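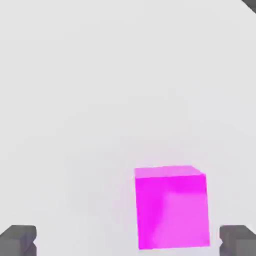 Progress report to Saragih, packing line grant
By Jawad Bhutto, Jirwood
August 30, 2025

Dear friends at Saragih,

I'm glad to write with a fuller report than the last one. Most of our time since then has gone into the simulator, where the gripper practices on a plain magenta cube before we let it near a real carton. Irfan Chaudhry has now set up 203 practice runs, with the cube in a different spot between or beside the fingers, and he looks hard at the ones where it sits close to one finger with a wide gap on the other side. Cartons come down our belt that way all day long, so the packers had plenty to tell him!

The people side has taken longer than I planned, and I think that was right. All 21 packers on the day shift have sat with Irfan at the screen (a few came back on their breaks, which pleased him no end). Their main worry was hours, and we have put in writing that no one loses any. The lifting at the end of the line will go to the arm, and four packers have asked to train as its operators. Two would like to stay at the bench, and they will.

We are almost 20 days behind on the floor guards, which Gralatwood is building. The first real cartons should go through in December, and I will send the new shift plan before then.

With warm thanks,
Jawad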